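Povcombe Kitchen Clash – complete series one box set

3 discs, region 2, English subtitles. In stock, ships next working day.

All the heats plus the final, back when Faisal Mohmand was still presenting and the judges could be properly rude. Uncut versions – the August repeats lost a good chunk of every episode to adverts. Includes the pastry week walkout. Yes, that one.

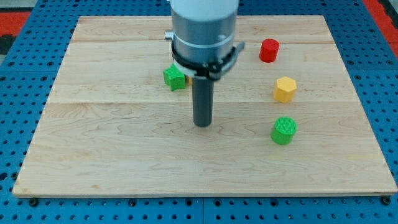 Extras on disc 3: audition tapes, a chat with series producer Lensa Zeleke, and the unaired pilot from 1992 (picture quality is ropey, taken off an old tape, dont expect miracles). No commentary track, sorry, people keep asking.

Limited to 3000 copies. Sleeve notes by Yasir Lashari. Cardboard outer box, discs in a plastic tray inside.

Series two not out yet – rights still being sorted. Will go up on this page when we have a date, please dont ring the shop about it.

Orders of 20 or more, schools and libaries etc, email Atif for a price.

Page updated 14 December 2018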